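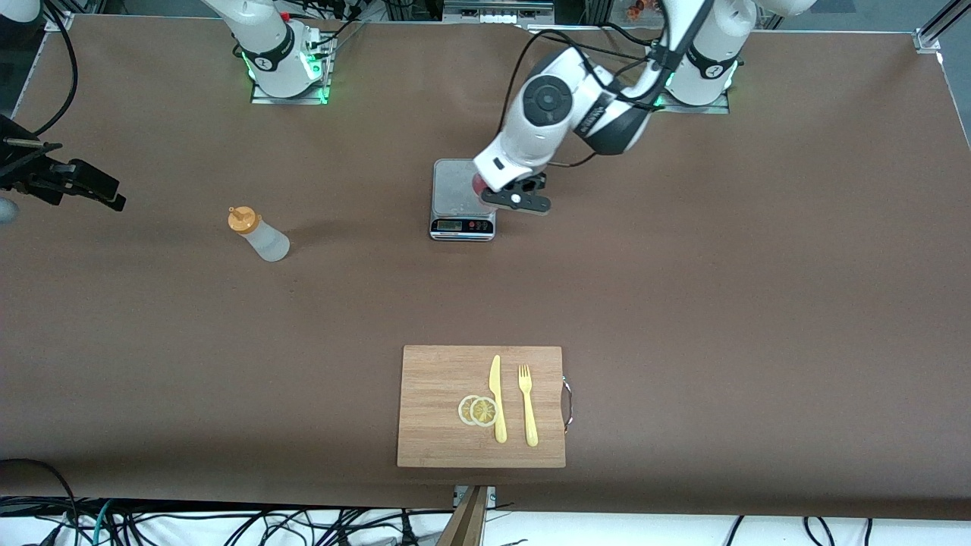 Nawal Bensaid wrote in to object that a recipe given in grams shuts out anyone who learned to cook with cups. She has a point about habit. I don't think she has one about measurement, and the two should be kept apart.

A cup is a unit of volume. Flour is a compressible powder. The quantity of flour in a cup depends on how it was stored, how far it settled, whether it was sifted, and whether the cook scooped or spooned. I weighed level cups from one bag of Prernard all-purpose over a week, using the same cup and the same knife to level it. The lightest and the heaviest differed by 66 grams. In a bread dough that is the difference between one that holds its shape and one that spreads across the pan.

Water does not have this problem, and neither does oil. For liquids a measuring cup is adequate if it is read at eye level on a flat counter. Salt is worse than flour in one respect, as crystal size varies by brand and a spoonful of coarse salt contains much less than a spoonful of fine. Cooks correct for it by taste. Bakers can't taste a loaf until it is finished.

The usual defense of cups is that generations of people baked well with them. They did, mostly by feel. An experienced baker adds flour until the dough behaves, and the number on the card is a starting point. Someone on a first or second loaf has no such reference and has to trust the number. A number in cups is the less trustworthy of the two.

Weight also makes scaling simple. The Brement cookbook gives its rye loaf for a household of four, and I have made it for 104 people at a church supper by multiplying one column. The same exercise in cups and fractions of teaspoons took me most of an evening the year before, and I got the yeast wrong.

There are limits. Most kitchen scales are poor below a few grams, so I still use a spoon for yeast in small batches. Batteries fade and readings drift with them. Check the scale against something of known weight now and then.

My request to publishers is modest. Print grams first and cups second, in the same size type. The Cherkaoui baking pamphlets already do this, and they take up no more room on the shelf.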